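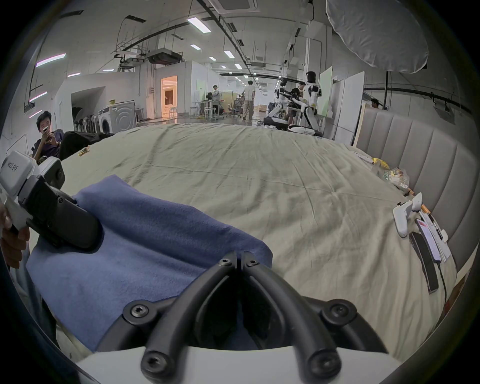 Pince à main Geno (la paire) : trois mois de montage, de vis et de draps froissés

Publié le 30 décembre 2025 dans Matériel d'atelier

Note : 7/10

J'ai déballé la paire de Geno en septembre et je m'étais promis d'écrire ce test au bout de deux semaines. Bon. Entre-temps il y a eu la station « lit » à monter, un étalonnage perdu, un jeu de doigts changé, et j'ai fini par accumuler assez de notes pour remplir un cahier. Au moins vous aurez un avis d'usage et pas un avis de déballage !

Pour situer : on s'en sert à deux mains, une pince par main, pour enregistrer des gestes de manipulation de textile. Plier, retourner, tirer un coin, recommencer. Corps blanc, doigts noirs, une caméra sur chaque pince. Le fabricant, c'est Bredura, et on a pris le tout chez Abella qui fait aussi les pièces détachées (j'y reviens, il y a du bon et du moins bon).

Le montage

Les pinces arrivent presque prêtes, il reste à poser les doigts. C'est là que j'ai perdu ma première matinée. Les bras courbes se fixent avec des vis noires à tête ronde, et la notice les montre toutes pareilles alors que celles des articulations sont plus longues que celles des pointes. Si vous les intervertissez, ça se visse quand même, ça tient quand même, et au bout d'une heure vous avez un doigt qui frotte. Triez vos vis dans des coupelles avant de commencer, vraiment.

Deuxième piège, la symétrie. Les deux doigts doivent se rejoindre pile au milieu quand on ferme. Chez moi le gauche arrivait en avance, de pas grand-chose, mais sur un tissu fin ça suffit pour pousser le pli au lieu de le pincer. On desserre les supports extérieurs, on ferme la pince à vide, on resserre en croix, pince fermée. Il m'a fallu trois essais la première fois, maintenant c'est fait pendant que le café coule.

Le couple de serrage n'est indiqué nulle part dans la version française de la notice. J'ai écrit à Abella, réponse le lendemain, polie, avec le bon tableau en pièce jointe. Très bien, mais pourquoi il n'est pas dans la boîte ?

La station

On a installé le poste sur un vrai lit, avec une grande tête de lit grise capitonnée et un drap clair. J'avais commencé sur une table et c'était beaucoup trop facile : le tissu glisse bien, il reste plat, tout se passe comme dans la vidéo de démonstration. Sur un matelas, la pointe s'enfonce, le drap vient avec la pièce qu'on voulait attraper, et on découvre ce que vaut la souplesse des doigts. Si vous testez une pince de ce genre, testez-la sur du mou.

Deux ou trois choses apprises en réglant le poste. Le drap du dessous doit avoir une couleur franchement différente du linge à manipuler : un linge bleu sur un drap beige un peu vert, ça passe très bien à la relecture, le blanc sur blanc est une torture. La lumière ensuite. Notre hall est long, plein de tubes au plafond, et l'exposition automatique des Geno n'aime pas ça du tout, elle pompe dès qu'on lève le poignet. J'ai verrouillé l'exposition dans les réglages et je n'y ai plus touché. L'objectif est très large, on voit une bonne partie du hall derrière, les collègues, les humanoïdes en cours de bricolage, tout. Pensez-y si vous avez des choses à ne pas montrer chez vous !

Et puis le rangement, alors là je ne donne de leçons à personne. Un lit dans un atelier, tout le monde y pose ses affaires. J'ai rédigé une petite règle (rien sur le drap pendant l'enregistrement) que je suis la première à oublier.

L'entretien, ou la partie que j'attendais moins

C'est là que je suis partagée. Le tissu, ça peluche. Les fibres vont se loger dans les articulations du haut, juste sous les têtes de vis, et la pince devient un peu pâteuse à l'ouverture. On ne s'en aperçoit pas tout de suite, on compense avec le pouce. Ma routine :

Un coup de pinceau sec sur les doigts à la fin de chaque séance.
Tous les 100 cycles de pliage, vérification du serrage, en commençant par les pointes.
Le vendredi, démontage des doigts, chiffon, remontage, contrôle de la fermeture à vide.
Jamais de graisse. J'ai essayé une fois, j'ai laissé de jolies traces sur un torchon et collé encore plus de peluches.

Les vis des pointes se desserrent plus vite que les autres. J'ai mis du frein-filet faible depuis novembre et ça tient nettement mieux. Bredura déconseille le frein-filet fort et ils ont raison, les inserts sont dans un plastique pas bien épais.

J'ai cassé un doigt, aussi. Chute du bord du lit, pince fermée, sur le béton. Le bras s'est fendu au niveau du support extérieur. Pièce reçue de chez Abella en quatre jours, 51 euros la paire de doigts, impossible d'acheter le droit tout seul. Ça m'agace un peu, j'ai maintenant un doigt gauche neuf dans un tiroir qui attend que son copain casse.

L'étalonnage

Comptez 60 secondes pour l'étalonnage rapide, celui qu'on fait en début de séance : ouverture complète, fermeture complète, ouverture, c'est bon. Il est bien fichu, le logiciel vous engueule gentiment si vous allez trop vite. L'étalonnage long, avec la mire, est une autre histoire. Il faut le refaire après chaque changement de doigts et le mien a disparu lors d'une mise à jour en octobre. Exportez le fichier. Gardez-le ailleurs. Moi je le mets maintenant dans le même dossier que la feuille de suivi des vis, vous voyez l'ambiance.

Comparé aux Asel

Avant, j'avais une paire d'Asel, plus légères, avec des mors droits. Pour des objets durs (gobelets, boîtes, télécommandes) je les préfère toujours, elles sont plus précises au bout. Mais pour du linge, les doigts courbes des Geno changent la vie : on glisse les pointes sous le bord et ça vient. En revanche l'Asel s'entretient avec une seule clé et la Geno en demande deux, dont une d'une taille que je n'avais pas. Côté poignet, la Geno pèse. Au bout d'une après-midi je la sens dans l'avant-bras gauche surtout, celui qui sert à maintenir le coin pendant que la main droite travaille. J'ai pris l'habitude de soutenir par-dessous au lieu de serrer la poignée et ça va mieux.

J'ai aimé : la forme des doigts sur le tissu, l'étalonnage rapide, le service par mail, le bruit (aucun).

J'ai moins aimé : la notice et ses vis toutes pareilles, les peluches dans les articulations, les doigts vendus uniquement par paire, le poids.

Est-ce que je rachèterais ? Oui pour un poste textile, avec un deuxième jeu de doigts dans le panier dès la première commande. Pour un poste mixte je garderais les Asel à côté. Je referai un point quand j'aurai passé la station sur des housses de couette, j'ai peur pour mes pointes.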